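Folding arms: what to do when they won't let go

Hashini Wijesinghe, workshop notes, 12 Nov 2023

The Tultberg arms fold a T-shirt nearly as well as my aunt did, and sulk for longer. Most of what goes wrong is dull. The one worth a page is the cloth jam, where a finger closes on two things at once, pulls, and then stands there holding both like a dog with a slipper. Ours did it in March, and took the neck off a perfectly good shirt before anyone reached the switch. 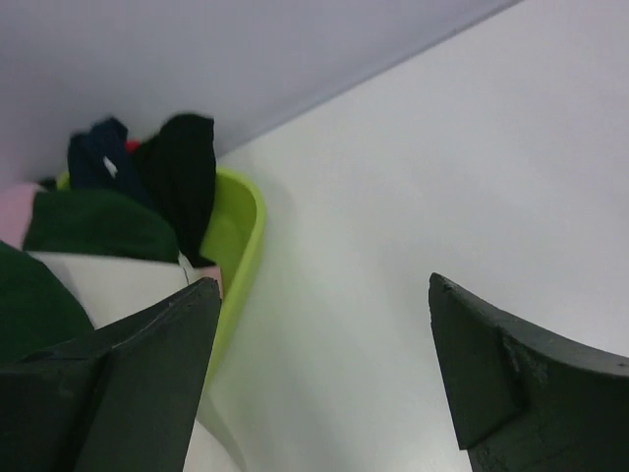 Sort before you start. The arm picks by edges, and it will take any edge it can get, including the one belonging to the thing underneath. Dark on dark is the worst of it. Navy, black and dark green bunched up together in a green basket, with a bit of red poking out between them, is the sort of load that looks like four items to you and one large disappointing item to the gripper. Pull the heap about by hand first. Anything with a drawstring goes in a separate pile, and the separate pile goes to a human.

If it jams, hit stop, then wait. The arm goes limp on ours, slowly, and it is heavier than it looks. Hold the upper link with one hand while you free the cloth with the other. Do not tug. I know you will tug. Montri Intarasuk tugged, and spent a week typing with his left hand.

Check the cable loops while you're in there. They want enough slack to reach the far corner and no more. A cable tie costs next to nothing and a new Morin cable took 29 days to arrive. 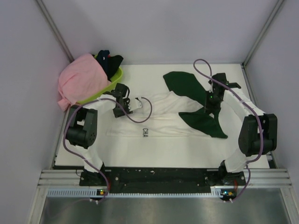 Can I leave it running while I make the tea?
Only if the kettle is in the same room and the stop switch is nearer to you than the kettle is.

Grip force is the other culprit. The Avum software ships with it set to 1000, a figure in no unit I've been able to discover. Someone had put ours up to 1075 to cope with a bath towel and never put it back, and that was the end of the shirt. Write the setting on a bit of masking tape and stick it to the wall. When somebody changes it, they change the tape. This has worked better than the password did.

Fingers wear at the tips first. Run a thumbnail along the top edge with the power off, and if it catches, so will a jumper.

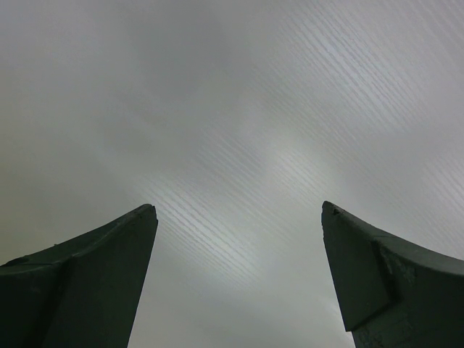 A small nick can be taken down with fine wet-and-dry, 180 grit and then something gentler, as long as you do both fingers to match. A deep one means a new pair. Wernirard sell them in twos and will not be talked out of it. Wipe the dust off afterwards with a damp cloth, let them dry, and do the first run with an old pillowcase you don't care about.

Keep the pillowcase. Ours has been through three pairs of fingers and is mostly holes.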